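About the Pronus Laboratory

A research group of the Cludside Institute, working on robot handling of everyday objects

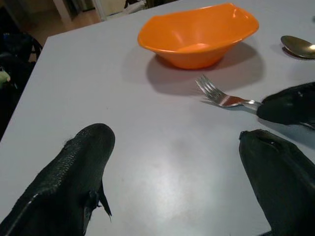

The Pronus Laboratory studies how robots can learn to handle the ordinary things people keep in kitchens and dining rooms. Our work is centered on one method, which we call paired-view learning, and on the question of how much a robot can learn from the close view at its own wrist. We are based at Cludside and maintain a second site in Cabanatuan, where part of our demonstration work is carried out.

Our Research

Most household objects were designed for human hands. A fork is thin, narrow and reflective, and it lies almost flat against the surface it rests on. A bowl may have an uneven rim that looks different from every side. Such objects present real difficulty to a robot that must decide where to place its fingers and how firmly to close them.

Paired-view learning addresses this difficulty during training. Two arms work at the same table, and each carries a small camera near its gripper. When a person guides the arms through a task, both views are recorded together. The learning system is then trained to predict, from one arm's view alone, what the other arm is about to do. A system that can make this prediction well has had to learn something about where objects can be grasped and when a handover is likely.

The method does not require a detailed model of each object, and it does not require hand labeling of the recordings. It does require demonstrations of consistent quality, and much of the laboratory's daily effort goes into producing them.

Principal Result

The first full study of the method used 4,000 guided demonstrations across 13 table-setting and clearing tasks. We compared paired-view training with a standard approach in which each arm learns only from its own recordings. On tasks where one arm had to pick up a utensil while the other waited, the paired-view system completed the task more often and dropped fewer items. On tasks that one arm could finish alone, we found no clear difference between the two.

We also asked how far the training set could be reduced. With 3,000 demonstrations, performance on bowls and cups held steady, while performance on forks and spoons fell — most noticeably on shiny metal under overhead lighting. Reflections and glare remain the largest single source of error in our work, and they are the subject of our current study.

A written account of the method, including the tasks on which it failed, is available on request. The laboratory's policy is to report unsuccessful trials in the same tables as successful ones.

Our History

The laboratory began as a teaching project under Joar Sundqvist, whose early interest was in how people pass objects to each other across a table. Analyn Umali joined as the first full-time researcher and proposed the prediction task that became the basis of the present method. The Cabanatuan site was opened by Crisanto Quiambao, who continues to direct it. The two sites use the same table height, the same arms and the same written procedures, so that recordings made at one may be used at the other.

Our People

Joar Sundqvist, Director
Analyn Umali, Head of Learning Methods
Crisanto Quiambao, Director, Cabanatuan Site
Noel Navarro, Senior Engineer, Grippers and Sensing
Jericho Enriquez, Demonstration Training and Records

The laboratory also hosts 4 graduate researchers each year. Their projects are chosen jointly with a supervisor and must include a period of guiding the arms by hand. We consider this experience necessary for anyone who will later interpret the recordings.

Partnerships

Since the second year of the method's development we have worked with Nimcombe, a residential care provider, to understand which table tasks are of practical use in shared dining rooms. Nimcombe staff review our task list and advise on the utensils and dishes used in trials. No trials are conducted with residents, and no recordings are made on Nimcombe premises.

Visits and Inquiries

The Cludside laboratory receives visiting researchers and school groups by arrangement. Applications for graduate places close on 23rd January. Requests for the written account of the method should be addressed to Analyn Umali, and questions about gripper design to Noel Navarro.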